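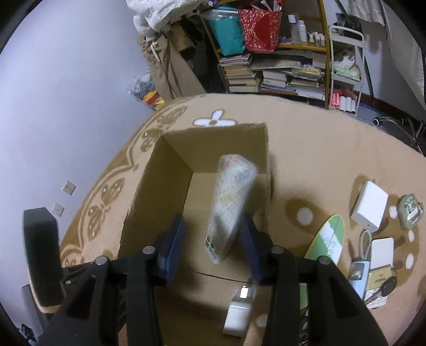

*Slide 1 – white packet, cardboard box, two finger pads*

OK, leave this one up while people find seats. Say hi, say I'm the Purville person, thank Patricio Iturra for the slot.

Start with the money – it's what they came for. We had 2054 for hand-held grippers this year and I wanted to spend all of it on day one. Patricio talked me into two units first (Wika had them ready to ship) and holding the rest until October. Good call! I'd forgotten spare finger pads completely, and I'd put down zero for mounting screws, cables, chargers, all that little stuff.

Point at the pads. They're ribbed, they're the part that touches everything, so they get their own line in the budget now. I set aside 500 for pads and small parts.

Then the thin packet. Ask the room what they'd need to pick up at their own place – bags, boxes, flat stuff? Write that list BEFORE you call for a quote. Mine had 22 things on it and the Pirihi quote changed a lot once they read it.

Skip the leasing story if we're running long. If somebody asks about Nanwood, their lead time was the problem, the price was fine.

Next slide is the spreadsheet. Zoom in, the type is tiny.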